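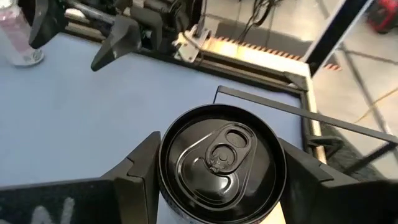
Right gripper holding a can, lid up and unopened. Second gripper at the far side of the table.

Search this repository Go to file Clear

# plonness-cans

Posted 2 January 2022 by the Plonness Robotics Club

Data card and README for the can and bottle set. Plonness is a student club. We have two arms, one blue table and a long-running disagreement over whose turn it is to drive.

## What's in it

137 recorded runs of a two-armed setup picking up, holding and putting down drinks containers. Each run has wrist camera video, joint positions and a text label typed by whoever was driving. Spelling in the labels is original and has been preserved for historians.

Total download: 3459 MB. The campus wifi has opinions about this, so use the cable in the lab.

## How it was collected

All runs were driven by hand by club members, mostly in October, after classes. Drivers got one practice session and a printed sheet. The sheet says "slowly" four times.

Tasks:

- pick up a can and hold it upright
- pass a can from one gripper to the other
- move a bottle out of the way without knocking it over
- the same, but knocking it over (see Known problems)

## Folders

`runs/` one folder per run, numbered in order of recording
`labels.csv` run number, task, driver code, success yes/no
`split_golden.txt` the 19 runs we check by eye before every release. We call these the Golden runs. They are the good ones, not the typical ones.

## Known problems

- Full cans and empty cans are not labeled separately. We meant to. Empty ones dent if you squeeze like you mean it.
- In 2 runs the left and right cameras are swapped. Whoever finds out which two, please open an issue.
- "Success" means the driver said it was a success. Drivers are generous people.
- Glossy lids catch the light, and our first can detector, Climero, fell in love with the reflections. Version 2 is better and slower.
- One table, one room. Do not expect a model trained on this to cope with your kitchen.

## Using it

Fine for coursework and hobby projects. If you enter the Agudelo Cup with it, please say where the data came from, and please do not beat us by too much.

Bug reports go in the issue tracker. Requests for more runs go there too, where they will be read with sympathy.

Contact: use the issue tracker | © 2022 Plonness Robotics Club | Back to top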